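Subject: Re: [hunville-robotics] Folding task for the spring showcase

> Good progress to report from the Birkside bench. We're up to 117 recorded folds with the hand-held grippers, all tops, all on a bed. The plan is to train on these over break and have the arm fold a shirt live at the showcase. I think we can tell the Boscombe club we're in for the joint demo. Any objections before I write to them?

Yes, a few. I don't want to be the one who pours cold water on this every month, but I did sit down and go through the recordings before answering, so please hear me out.

First, 117 isn't the number I care about. How many different garments are in there? I kept seeing the same dark red top or something very close to it. If we train on one shirt and somebody from Boscombe hands us a striped one, what do we expect to happen? My guess is that the arm grabs the bedspread.

Second, "fold" means too many things in our labels. I found folds that begin with a sleeve, folds that begin at the hem, and a few where I couldn't tell what the person was going for. The written steps say sleeves in first, then the body. Can we stick to that or change the steps?

Third, the bed. I know we picked it so the data wouldn't look like a lab table, and I agreed at the time. But compare these two and look at how much other cloth is lying next to the garment.

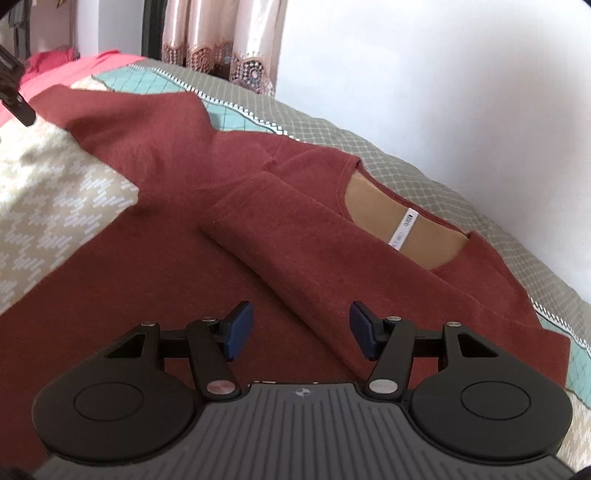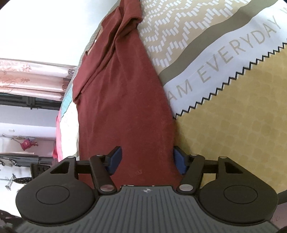 *Both from the bed recordings, gripper view. First one: a sleeve folded in, fingers open. Second: fingers closed on the cloth.*

The pinch in the second one is my other worry. The fingertips are pushed down on the fabric, and from that view I can't say if they have one layer or both. Can you? A person holding the tool can feel some of that through the handle. Our arm can't. The Bensaid write-up we all passed around skips right over this, and I don't think we should.

What I'd like before anybody writes to Boscombe:

- at least 70 new recordings on tops that aren't red, some of them with short sleeves
- one set of steps, followed every time, with the bad takes thrown out
- a test on a shirt that was never in the training set, run more than once, with the failures written down too

If that goes well I'll happily eat my words and carry the mattress over to the showcase myself. If it doesn't, we could still show the gripper and let visitors try recording a fold by hand. That's a decent table and it can't embarrass us.

I can be at the Birkside bench after 2 most afternoons in October. I'll bring shirts.

> P.S. The label sheet is in the shared folder, please fill in the blanks.

Half of mine are done. What goes in the "success" column if the fold came apart when it was picked up? I've been leaving it empty.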